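Werkstattbuch, Februar, Eintrag 4
Thema: Kartensortierung am Holztisch, zweiter Anlauf

Kurz vor neun angefangen, gegen halb zwölf den ersten Durchgang fertig. Ich bin richtig begeistert von dem neuen Fächerhalter! Beim letzten Mal lagen die Karten in Stapeln herum, und wer eine bestimmte suchte, hat drei andere umgeworfen. Jetzt stehen sie aufrecht, man greift von oben hinein und hat sofort die richtige in den Fingern.

Bestand laut Liste: 545 Karten insgesamt, davon 211 aus der Lieferung Fustasgate. Der Rest kommt von Santoro und ist etwas dicker im Material, das merkt man beim Einstecken. In den schmalen Fächern klemmen die Santoro-Karten leicht, also bitte nur in die breiten. Fahad hat vorgeschlagen, die Stege um 1 mm abzuschleifen. Probieren wir an einem alten Halter aus, bevor wir den guten anfassen.

Reihenfolge, die sich bewährt hat:
Karte aus dem Karton nehmen, Kanten mit dem Daumen prüfen, Nummer in die Tabelle eintragen, dann erst einstecken. Wer die Nummer später eintragen will, vergisst es (ich zweimal, Fahad einmal). Geknickte Ecken kommen gar nicht in den Halter, die wandern in den Umschlag »Skurero retour«.

Das Eintragen am Laptop direkt am Tisch ist viel besser als das Hin- und Herlaufen zum Schreibtisch – allein dafür hat sich das Umräumen gelohnt. Zum Licht: Die Deckenlampe spiegelt auf den goldenen Flächen. Wenn man die Karte leicht kippt, geht es, aber nach einer Stunde wird es anstrengend für die Augen. Schreibtischlampe von drüben holen und testen.

Stand der Ecke vom Vormittag:

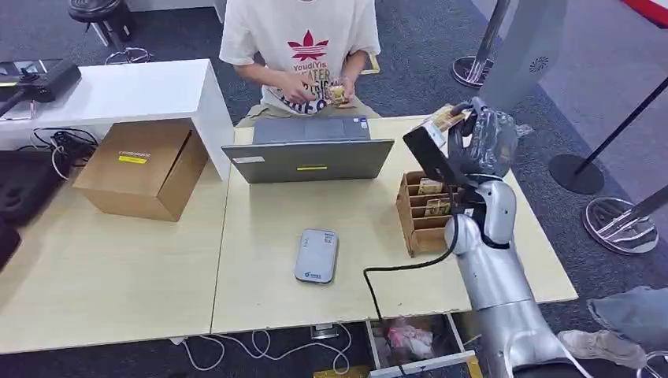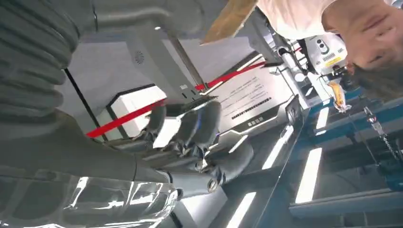 Noch offen: Die Tabelle von Skanance hat bei den Nummern führende Nullen, unsere nicht. Beim Abgleich fallen dadurch Karten raus, die eigentlich da sind. Ich habe die Spalte auf Text umgestellt und die ersten Zeilen von Hand verglichen, das passt jetzt. Fahad Mohmand schaut sich den Rest nach dem Mittag an.

Außerdem die Kabel unter dem weißen Schreibtisch bündeln, Klettband liegt in der zweiten Schublade. Und den Tisch bitte bis zum Nachmittag so stehen lassen, ich möchte die Abstände ausmessen – die Höhe ist beim Sitzen wirklich angenehm, das sollten wir für den zweiten Platz genauso machen. Beschriftung der Fächer mache ich morgen, vermutlich einfach Buchstaben auf Kreppband.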